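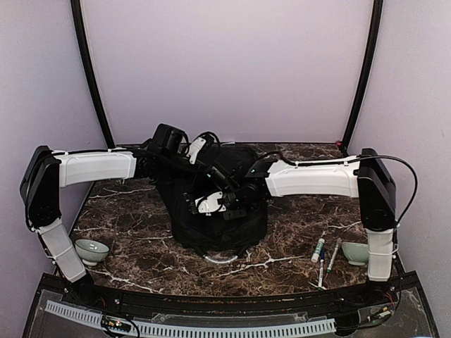

17 February 2022
By Sarita Rana

My uncle Irfan Rana kept his bank card in a tobacco tin and his passwords in his head, and for most of his life that was all the security he needed. Then he turned eighty, and within a month three different people had told the family to put him on a monitoring app.

I have now sat through the pitch for two of them. Gramia was the first, Jalinora the second. You link the parent's checking account, savings and cards, and the app watches for anything odd. If it sees something, it sends an alert to the parent and to one "trusted contact," usually a daughter. It costs $14 a month for Jalinora and a bit less for Gramia if you pay by the year.

I don't think either is a scam. I do think they are selling worried children a feeling, and I'd like somebody to show me what else is in the box.

Take the question of what counts as odd. Irfan gave Gramia a try last September. In the first few weeks I got alerts for his dentist, for a pair of shoes and for the property tax, which he has paid in the same month for as long as I've known him. I got nothing at all for a home warranty he'd been talked into over the phone, billed at a small amount every month by a company with a dull name. Why would I? It was small, it was regular, and he had read out the card number himself. To a piece of software that is a normal bill. I found it by sitting at his table with a paper statement and asking him what each line was.

I asked the Gramia support line how many of the alerts they send turn out to be real problems. The man was polite. He said they didn't share that. I asked Jalinora the same thing and was sent a link to a page of customer stories.

Those stories have a pattern, by the way. Someone's mother nearly wires $4,000 to a stranger, the phone buzzes, the daughter steps in. Fine. But the wire in the story I read was large enough that I'd expect her bank to have asked questions of its own, and most banks will text you about big transactions for free if you turn the setting on. I'd bet plenty of people paying for these apps have never looked at that menu.

Then there is the matter of who gets to look. My friend Teresa Godinho set up Jalinora for her father, Custódio, and he agreed to it the way you agree to things when your child has driven a long way and looks tired. He hadn't understood that she would see every purchase. When she asked, kindly, about $200 he had taken out at the credit union, he told her it was for a card game and then didn't call her for a while. He now takes out cash before he does anything he'd like to keep to himself. So the app sees less than it did, and he's walking around with more money in his pocket. I can't see how that made him safer.

Teresa disagrees with me on this, and I should say so. She lives far away, she has a job and two kids, and she says some watching is better than none. Sarita Sisodia, who did bookkeeping for years and has the same first name as me and very little of my temper, says the apps are useful for people who truly won't open an envelope. I accept that such people exist. I'm less sure that they'll open an alert.

What bothers me most is the handing over. These companies want read access to every account an old person has, and the privacy policy I read let the firm share "insights" with partners. I read that sentence several times. A list of older people, what they spend and who their nervous relatives are would be worth a good deal to somebody.

My uncle canceled Gramia after the free period. He has bank texts turned on for anything over $200, he has a freeze on his credit, and I go over on a set evening each month. We do the statements first and then we eat. Last time he made me explain one of my own subscriptions, and I had to admit I'd forgotten I was paying for it.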